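Walk-through done June 12, 2024, by P. Sitthichai. Comments in my own words, so please don't read them aloud at the landlord meeting again.

# Hofstetter Building, Second Floor: Safety Checklist

Marks: **OK** / **FIX** / **SEE NOTE**

## 1. Ways out

- [x] **East stairwell clear.** OK. The bicycle is gone. The bicycle's lock is still on the railing, guarding the memory of the bicycle.
- [ ] **West stairwell clear.** FIX. Eleven boxes of Damport brochures on the landing, same as last time, now with a plant on top. The plant is doing well.
- [x] **Exit signs lit.** OK, all of them. The one by the restrooms buzzes.
- [ ] **Fire door 2 closes by itself.** FIX. It closes to within an inch and then thinks it over. Closer arm needs adjusting. Wedge removed and put in my desk with the other wedges.

## 2. Extinguishers and alarms

- [x] **Tags current.** OK. Unit 438 by the kitchen was serviced and hung back on its hook.
- [ ] **Unit 1211 in place.** SEE NOTE. Found behind the coat rack in the hallway. It is a very good extinguisher if you know about the coats.
- [x] **Pull stations unblocked.** OK.
- [ ] **Smoke detector, copy room.** FIX. Still wearing its plastic dust cover from the painting. The painting was last August.

## 3. Drinks and open containers

The floor rule is lids on anything you can pour, and no open cups near outlets. People have opinions about this rule and I have now heard them.

- [x] **Reception.** OK.
- [ ] **Room 20, large office.** FIX. Three mugs on top of the paper shredder. Siriporn Prasertsri says they are "resting."
- [ ] **Worktables.** SEE NOTE. Clear cups are easy to miss on a white top, so look twice. 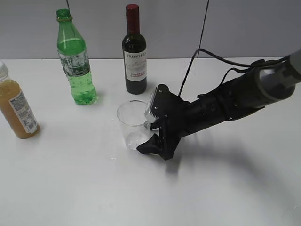
*Item 3, worktables: clear plastic cup on white tabletop.*

- [x] **Server closet.** OK, dry. Somebody has taped up a sign reading NO SOUP. I did not ask.

## 4. Electrical

- [ ] **No power strips plugged into power strips.** FIX. Cirmont's end of the floor has a chain of four, ending in a desk fan. I unplugged the fan and was thanked for it coldly.
- [x] **Panel 953 accessible.** OK. Thirty-six inches clear in front, and the tape on the floor is holding up.
- [ ] **Space heaters.** FIX. It is June. There are two running, both under desks directly below an air vent. Facilities can settle this one — I've tried.
- [x] **Outlet covers.** OK except the cracked one by the window, reported already.

## 5. Surfaces, walls and storage

- [x] **Wall panels secure.** OK. Pushed on the ones I could reach.
- [ ] **Shelving anchored.** FIX. Tall unit in the Tisar storeroom rocks when you lean on it. Stop leaning on it, and also anchor it.
- [x] **Bottles upright.** OK.
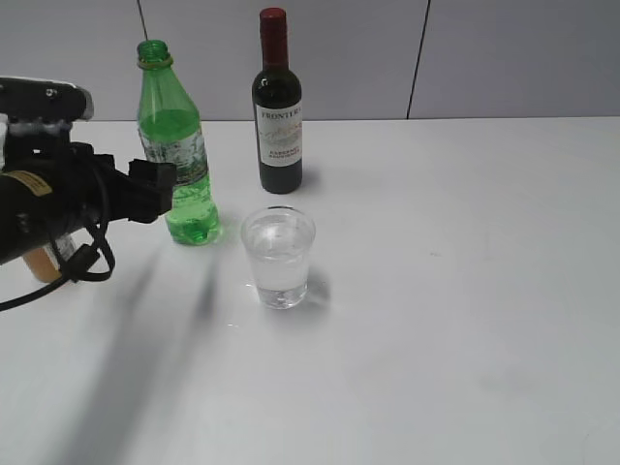 *Item 5, bottles: green plastic one, upright.*

- [ ] **Nothing stored above the sprinkler line.** FIX. Holiday decorations. The reindeer is touching a sprinkler head with its nose.

## 6. First aid

- [x] **Kit stocked.** OK, though all the bandages left are the tiny kind meant for one knuckle. More ordered.
- [ ] **Contact list up to date.** FIX. Lists two people who have moved away and a fax number.

## Follow-up

| Item | Who | Status |
|---|---|---|
| West stairwell boxes | Damport | asked, again |
| Fire door 2 closer | Facilities | open |
| Unit 1211 | P. Sitthichai | coats moved |
| Copy room dust cover | Facilities | needs the tall ladder |
| Reindeer | S. Prasertsri | "soon" |

Next round is in August. Anyone missing a door wedge can come and pick it up, but I will want to know which door.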